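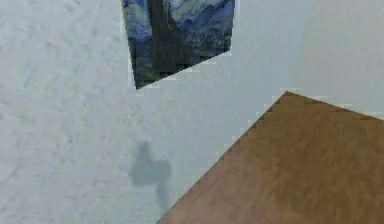 FOR IMMEDIATE RELEASE 8/3/12

Mirkura Paint-Along Nights Are Back, and You Don't Need to Know a Thing About Painting

Hi everybody, Bernadette Hervieu here, owner of Mirkura on Lemaire Street. I'm so happy to tell you our paint-along nights start up again this August (yes, finally, I got all your emails!).

If you came last year you know how it goes. We pick one well-known painting, everybody gets a canvas and an apron, and I walk you through it from the first coat of background to signing your name in the corner. It takes a little over two hours, with a break for cookies. Some people follow every step and some go completely their own way, and I love hanging up both kinds.

The big change is the room. We knocked through to the old Pikum shoe store next door over the winter, so we now have 1562 square feet, a real sink, and enough easels that I can stop turning people away at the door. Parking is still out back, behind the bakery.

We've also switched to Wunov acrylics. I tried them at home and the blues are just gorgeous, plus they wash off your hands with plain soap. Please don't wear your good shirt anyway.

A pass for the whole series is $99 and covers all your supplies. Single evenings can be booked at the front desk. Kids are welcome with a grown-up.

Reporters and bloggers, come paint with us! Just ask for Bernadette at the shop and I'll save you an easel.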